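Adside Community Help » Retail and Devices » Store availability

Lundgren speakers no longer listed at Gikden stores

Posted by rollville_resident, 2023-11-27

I would like to request clarification regarding the availability of Lundgren speakers at Gikden retail locations. In June I purchased one unit from the Rollville store, with the intention of adding a second of the same model for stereo pairing. The product page has since been removed from the Gikden website, and the Rollville store informed me by telephone that the item can no longer be ordered.

My purchase included the extended service plan. I wish to know whether the plan remains valid now that Gikden does not sell the brand, and whether a second unit purchased from another seller may be paired with the first.

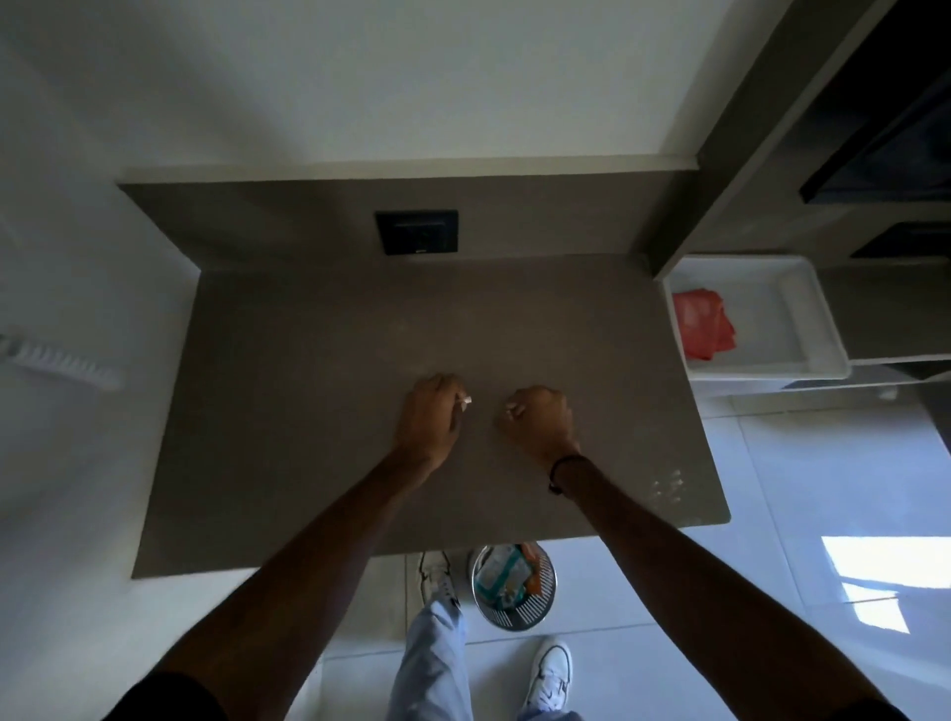 I should add that the speaker is registered under my Gikden account and that I have retained the original receipt. The serial number does not appear in the Lundgren app, although the device itself plays without difficulty. Any guidance on which company I should contact first would be appreciated.

2 replies

Adside_Moderator_East

Thank you for your inquiry. Removal of a product from a retailer's catalog does not cancel a service plan that has already been sold. The plan is an agreement between the purchaser and the plan provider named on the second page of the plan document, and it continues until the expiration date printed there. Please note that when a model is no longer stocked, the provider may issue store credit in place of a replacement unit.

With regard to pairing, the place of purchase has no effect. Both speakers must be the same model and must run the same firmware version. Units that have been stored for a long period often ship with older firmware and should be updated individually before pairing is attempted. To do so, connect each speaker to the app separately, open Device Settings, and select Check for Update.

The missing serial number is a separate matter. Registration with Gikden does not register the device with Lundgren — the two systems do not share records. Please complete the registration form in the Lundgren app and keep a copy of your receipt. Customers who wish to buy from another seller are advised to confirm in writing that the unit is new and carries the manufacturer's warranty.

hallway_audio

The Gikden store near me still had the 20 watt model on the clearance shelf last week. Not on the website, you have to go in and ask. I do not know about the service plan. Mine was bought without one.

This thread is open to further replies.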